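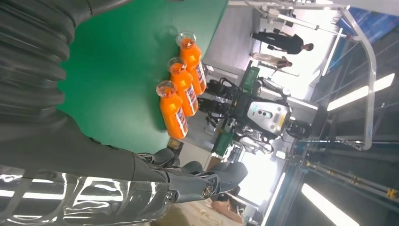 Marichka Hnatiuk wrote under my last post that I'd spent nine paragraphs complaining about gripping and not one explaining why a student club would pick store shelves in the first place, and shouldn't we be doing something more fun, like soccer?

Okay, fair! I read that on the bus and laughed, and then spent the rest of the ride trying to come up with a good answer.

February
Posted by Nikau Rakena
151 shares | 4 comments

Search this blog
Search

So, Marichka, the boring reason is that Stallia picked it for us. Stallia is the student competition our club at Stakton enters, and every year they send out a task list, and this year's list is all store work. Bottles off a table. Bottles back on a table. Boxed things, wrapped things, big awkward household things. Last year was a kitchen and I still have feelings about the spoons.

The less boring reason is that I've come to love it. A soccer robot can fall over and everybody cheers. If you knock over a drink, the person next to you says "ohhh" very softly and you feel it in your stomach for an hour.

We've been doing our sessions at Tarawneh, which is what everyone calls the big hall even though I think the Tarawneh name technically only belongs to the building it's in. It's bright in there. Really bright, long fluorescent tubes all over the place, and if you've never tried to get a camera to understand a clear plastic lid under fluorescent tubes, I can recommend it as a way to lose an evening. We named the robot Orix before I joined and no two people will give me the same story about why. I've stopped asking.

Let me tell you about orange drink, because I think about it more than I think about most of my relatives.

The bottle task sounds like nothing. Three bottles in a row on the green table, pick the nearest one, don't touch the other two, put it where the card says. The liquid is orange, the bottle is orange, the cap is clear. And they stand close together! Not touching, but close enough that fingers have to go down between two of them, and the fingers on Orix are not slim. My first week I came straight in from the side like you'd grab a can out of the fridge, and I shoved the whole row along the table. Lachlan Tapsell reached over, lined them up again and didn't say a word, and I did it again, exactly the same way.

What finally got me past it was coming in higher with the hand more open than feels polite. You want the knuckles bent a little and the fingertips hanging there above the table, and then you wait. The waiting is the part I was bad at. When you're driving the arm yourself you've got this itch to keep moving, as if stopping means you've made a mistake. But the pause gets recorded too, and when we train on my runs later, the pause is in there. If I wobble, Orix learns to wobble. We had a whole batch where the arm did a tiny nervous dip before every grab, and it was me. It was my nervous dip. Flynn Ruddock played them back in a row with everyone watching and I wanted to climb under the table.

(We kept them, by the way. Maxine wanted them out, Flynn wanted them in, and the argument went on so long that the person with the laptop had already started the training run with them included. The dip is still in there if you know to look for it.)

Some numbers, for Marichka and for anybody else who asked. We have 759 recorded tries at the bottle task that we think are good enough to learn from. That's from four of us taking turns. I'd have told you before this year that 759 was a gigantic number of times to pick up a drink, and now I look at the folder and think, hm, thin. The failures live in their own folder. Marichka is right that we should have been keeping notes on them from the start. We've got the recordings and hardly any words to go with them, so if you open one you have to sit there and guess what the driver thought they were doing. I've made a sheet now. It has a column for "what I meant to do," and people are already filling it in with jokes.

The club's budget for the year is $3,000 and I won't go through all of it, but I will say that a shocking slice went on foam. There's foam under things and foam around things. I'd put foam on the ceiling if they let me.

Then there are the big items. I'd been looking forward to those, in the way you look forward to a roller coaster when you're still in the parking lot. Bottles are all the same size and they stand up by themselves. A household appliance has a hose end and a handle and bits that stick out, and it's never heavy where you think it's going to be heavy. The Stallia sheet just says "large item, in wrap." That's the entire description. I read it out loud to the group in a movie trailer voice. 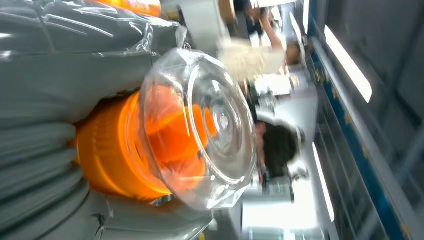 Wrap is the worst. I'd always thought of it as nothing, as the stuff you tear off and throw away, and for Orix it's practically a second object lying on top of the first one. It slides. You close on it and you get a good firm reading and everything looks lovely, and what you're holding is a handful of plastic while the actual thing stays where it was. I did that so many times that I started hearing the crinkle before it happened.

And then the shine! Anything smooth and see-through throws white streaks everywhere, and when the arm moves the streaks move too, but not the same way the object does. We had one evening where Orix kept drifting left on the approach, always left, always by the same annoying bit, and we went through every cable and every setting. Lachlan's theory was the lights. My theory was that Lachlan blames everything on the lights. We ended up turning the item a quarter turn on its stand, and the drifting got better, and he was unbearable for the rest of the night. I still don't think one good run proves it. I've written "lights???" on the sheet and left it there.

Some things that I now do for the large items, for anyone in another club who's working from the same list:

I look for an edge under the wrap before I look for a handle. Handles are tempting, and they're also where the plastic bunches up the most, so you go for the handle and end up with a fist of bunched plastic. A plain wide part of the body where the wrap is pulled tight has been much kinder to me.

I close slowly, then lift a tiny bit, then stop and check. Maxine does the whole thing in one sweep and hers look gorgeous when they work. I don't have her hands.

I ask people to stay put. It's a busy hall, folks are always walking through behind the tables, and for a long time I didn't care. But for the large items the camera is so close to the thing it's working on that whatever you see past it is a blur, and a blur wearing a pale shirt looks an awful lot like a reflection. I haven't proven that one either. I've just gotten nervous about pale shirts.

I eat first. I know that sounds silly. The sessions start at six, and if I come straight from class with nothing in me I drive like a shopping cart with a bad wheel.

Where we are right now: the bottles are good. I'm going to say it and I don't care if I jinx it. The nearest bottle is very good, the middle one is fine, the far one is okay as long as it hasn't been set down crooked. With the large item we can get hold of it most nights, and moving it somewhere is a different story. Turning it is a comedy. The club has a side bet going over who'll get the first clean turn, and I've put my money on Maxine, which I haven't told her because she'd stop trying.

I also owe you all an update on the second station, since a couple of you asked. Yes, we're still sharing the hall with another machine, and yes, I still get distracted by it. You're in the middle of a careful slow approach and the other one swings an arm in the corner of your eye and your whole body goes "what was that." I've started turning my chair. Flynn says a real store would be full of moving stuff, so we should get used to it, and he's probably right, but Flynn also wears headphones the entire session, so.

Next up is mixing the two tasks. Stallia will call out an item at the start of each round and you don't know which kind you're getting, so the robot has to go from skinny neck and clear cap to big wrapped lump without a person changing anything in between. Our current version handles that by treating everything like a bottle. You haven't lived until you've watched a robot try to pinch a large appliance delicately by a neck it doesn't have.

I have to go finish the labels on the recordings from last time before Flynn sees that I said I'd do them "tonight" and meant some other night. If anybody reading has trained on wrapped objects and has a trick for the sliding, please, please put it in the comments. I'll try anything that doesn't involve tape, we tried tape, it went badly and the tape is still on the arm.

And Marichka, I asked the others about soccer. Lachlan said yes before I'd finished the sentence.

4 comments
Share this post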